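Chapter 2
Artificial Stems and Small Displays

An artificial stem is judged first by its leaf. Veins should read lighter than the blade, and the margin should be slightly serrated. Red foliage set among green leaves gives contrast.

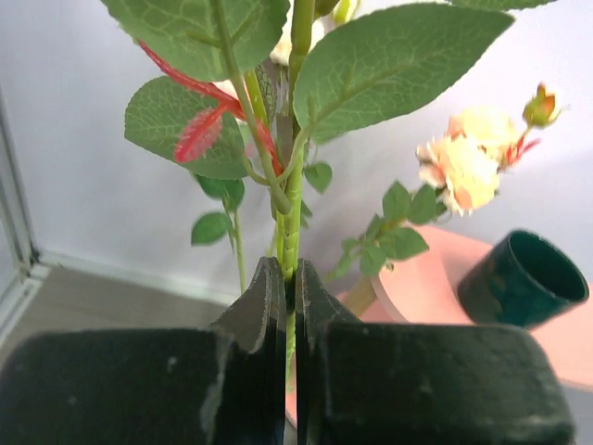 Oisín Tully objects that color matters more than veining, as most viewers stand too far off to see a vein. Both points are taken up in Section 2.

A ribbed white vase suits roses in peach, pink and cream. A tiered shelf beside it holds the tableware.
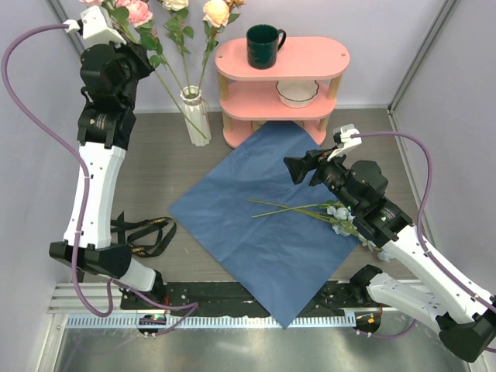

Text: Hermine Lehner and Kilian Hauser

Fabric laid on the diagonal leads the eye to the shelf.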